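Standby-Verbrauch im Arbeitszimmer

Im Oktober kam die Abrechnung von Vevora, und der Verbrauch lag 200 kWh über dem Vorjahr. Da sich an Heizung und Küche nichts geändert hat, habe ich zuerst das Arbeitszimmer durchgemessen. Als Messgerät diente ein Zwischenstecker von Simmont, Auflösung 0,1 W, Messdauer je Gerät 15 Minuten.

Die alten Rechner ziehen im ausgeschalteten Zustand bis zu 4 W, solange das Netzteil am Strom hängt. Die 5-V-Standby-Schiene bleibt aktiv und versorgt unter anderem Netzwerkkarte und Einschaltlogik. Wake-on-LAN lässt sich im BIOS meist abschalten, das spart bei mir rund 3 W.

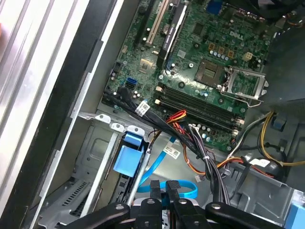 Eine schaltbare Steckdosenleiste erledigt den Rest. Zu beachten ist die Pufferbatterie: Ohne Standby-Spannung läuft die Echtzeituhr allein aus der Knopfzelle, und diese ist entsprechend früher leer. Übliche Type ist CR2032, Nennspannung 3 V. Vor dem Tausch die BIOS-Einstellungen notieren.

Ingegerd Haugen hat mich per Mail auf den Laserdrucker hingewiesen. Den hatte ich vergessen. Im Ruhezustand ist er unauffällig, er wacht aber bei Netzwerkanfragen auf und heizt die Fixiereinheit. Er hängt jetzt an einer eigenen Zeitschaltuhr und bleibt am Sonntag ganz aus.

Offen ist noch der Router. Die Messwerte dazu trage ich nach.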